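Jindora Estuary Turtle Monitoring: second progress report to the Vrettos Fund

The nesting season opened in November with a king tide, which took out the lower transect markers and a good deal of our optimism. We have since re-pegged the beach from the boat ramp to the Cadcombe end, and patrols are running as described in the original application, give or take the hour at which anyone is prepared to leave the ute.

To date we have logged 62 nests, all flatback. The application promised you loggerheads as well. The loggerheads have not read the application. 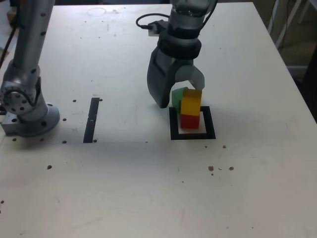
NEST PROTECTION

Fox mesh is now over every nest north of the creek. The budget allowed for 200 pegs, a figure set before we met the sand at Beluvthorpe, where a peg holds until someone looks away. We have switched to longer stakes and moved money across from the signage line to pay for them. The signs can wait; the foxes were never going to read those either.

Predation is down on last season at the northern site. At the southern site it is not, and we suspect goannas, who treat the mesh as a minor courtesy. A finer gauge is on order.
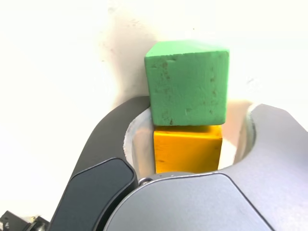 Temperature loggers went into a subset of nests in December. Two have failed and one is recording what we believe to be the inside of a crab burrow. The rest are behaving, and the data will come to you with the final report.

Spending and timing

We have used roughly 90 per cent of the fuel allocation, mostly because the track washed out and the long way round is very long. We ask permission to draw on the unspent workshop money. Hatchling counts continue through February, with the last patrol planned for a Sunday, tide permitting.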